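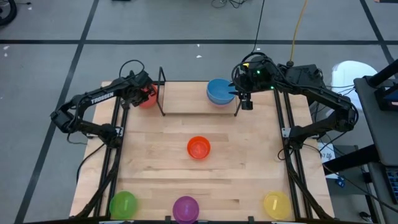
Call for participants: home cooks wanted for a study of family soup recipes

The Serkach Food History Project is looking for people who cook soup at home and learned it from a parent, a grandparent or a neighbor. We want to collect recipes which were never written down. You do not need to be a good cook and you do not need any diploma.

The work takes place in Sotitz, in our rooms behind the old dairy, and will begin in December. We already have 37 recipes from an earlier collection, but most of them come from the same valley, and we would like to hear from the villages by the river and from families who moved here later.

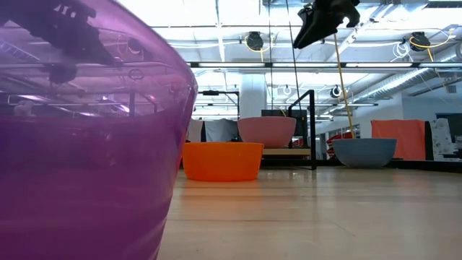
Each participant comes for two visits. At the first visit we talk for one hour about how your family cooked, who was at the table and which words were used for the dishes. At the second visit you cook your soup in our kitchen, and one of us writes down the steps and weighs everything you put in the pot. If you usually measure by hand, please continue to do so. We buy the ingredients, but please send us your list 5 days before.

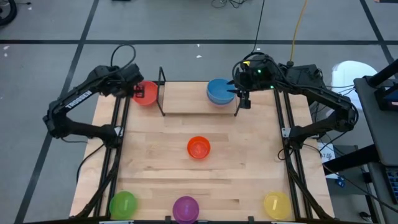
M. Lefèvre
Project Coordinator, Serkach Food History Project

I would like to add some practical points. You must be at least 18 years old and able to speak with us in English, or bring a relative who can help. The kitchen is on the ground floor. We pay 200 dollars after the second visit, and bus tickets are paid separately when you give us the receipt.

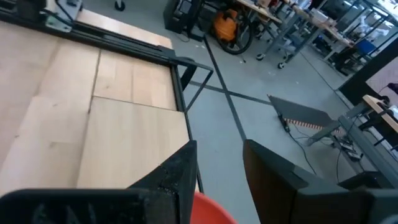 Recipes will be printed in a small book by Trarum, a local publisher, in an edition of 400 copies. Every participant receives two copies. You decide if your family name appears next to the recipe, and you can change your decision until the book goes to the printer.

To apply, please write us a short letter with the name of your soup, the place it comes from and who taught it to you. Half a page is enough. Letters can be left in the box at our entrance or given at the desk between 9 a.m. and noon. Please write also a phone number and the best hour to call you.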